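Household Storage and Packing
Handout 4: Dry food, snacks and the open box
Instructor: Ilham Ramadan

Read this before the practical session. It follows on from Handout 3 (cleaning supplies) and uses the same terms. Bring your inventory sheet from last time, even if it is not finished.

1. What we mean by an open box

An open box is any carton or bin that stays without a lid while it is in use. People reach into it several times a day. A closed box is one that is taped or lidded and opened only when something runs out. Most homes need both, and most storage trouble with snacks comes from treating one as the other.

In the Tondoscombe apartments, where last year's group did its home visits, the usual arrangement was a closed box in a closet and an open box in the living room. The open box was often a shipping carton or a gift box that happened to be the right size. That is fine. A box does not have to be bought for the purpose. Check that it is clean and dry inside, that the bottom holds when you lift it, and that the sides are lower than the tallest packet you plan to stand in it.

2. Order of packing

Start with the largest bag. Large bags of chips or puffed snacks are mostly air, and they will be crushed if they go under anything. Stand them upright at one end. They also make a soft wall for the smaller packets to lean on.

Next put in anything in clear packaging. You can tell what it is without reading a label, so it can go toward the back. Small wrapped items go in last, in a group, with the printed side facing up or out.

Do not fill a box by color. Students like to do this because it looks neat at first. After two days of normal use the colors are mixed and there is no order left to go back to. Group by size or by who eats it. 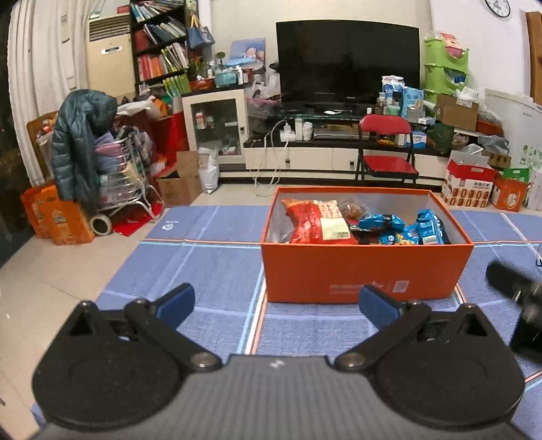 Work on a flat surface with some room on all sides. A table is best. A mat with a grid is useful for beginners, as you can set out the packets in rows before packing and see early whether they will fit. Once you have done a few boxes you will not need to lay things out first.

3. Where the box goes afterward

Living rooms collect food because people eat there. We do not try to change that in this course. We look for a fixed place for the box and keep it there.

Good places: a low cabinet, a shelf at waist height, the end of a side table.

Poor places: on top of a power strip or its cables, against a heater, on a folding chair that will be needed for sitting, or in front of a glass door that has to open.

The top of the TV cabinet is a special case. Packages tend to end up there, milk powder and cartons especially, and then stay. If you use it, leave the space in front of the screen clear and keep heavy bags toward the wall. Anything that is opened every day should come down to a lower level.

Wall shelves and stacking shelves are good for light items. Put glass jars lower down. This came up in the December session and several people lost marks for it.

4. Bags that have been opened

An opened bag goes back in the box only if it is clipped or folded over twice. Milk powder is kept apart from snacks once opened – it takes up smells and it spills. Write the opening date on the bag with a marker.

The course kit has two kinds of clip. The Morsy clip is wide and suits large bags. The Drerker is narrow and stronger, and is meant for thick foil. Either will do for the practical. Please return them to the tray, as we lost nearly 147 of them over the last term.

5. For the practical

Work in pairs. Each pair gets one box and one bag of mixed groceries from Arano. You have two tasks:

Pack the box in the order given in section 2. Your partner then takes out three items and puts them back without help. If the box still closes up to its old shape, with nothing crushed and nothing standing above the large bag, it passes.

Choose a place for the box in the practice room and write four or five lines on your choice. Mention height, what is next to it, and who in the household would use it. A small sketch is welcome – it does not have to be to scale.

Hand in the sheet with both names on it. Late sheets go in the folder outside my office.

Reading for next time: Handout 5, gift boxes and what to do with them once they are empty.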